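October, late evening

I came home at seven and worked on the simulation of my two arms until my tea was cold. The real frame from Drimex is still in its box, with 44 screws I have not sorted. 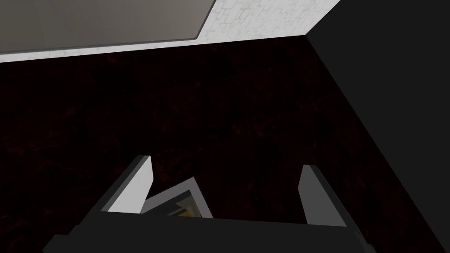
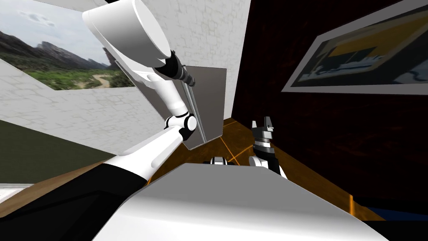
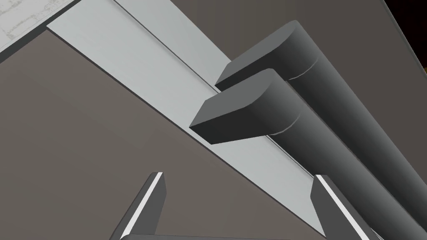
The wrist motor is my biggest worry now. Trondness wants 441 for a new one, and I don't like to pay this before I am sure of the size. In the simulation I gave the grippers two flat fingers, spread wide, and I want to cut the real ones in the same shape. The two gray pipes with the elbows are also in the model, so I must plan how a finger can pass near them. I wrote to Bataineh about the cable and have no answer yet. Tomorrow I will sort the screws first.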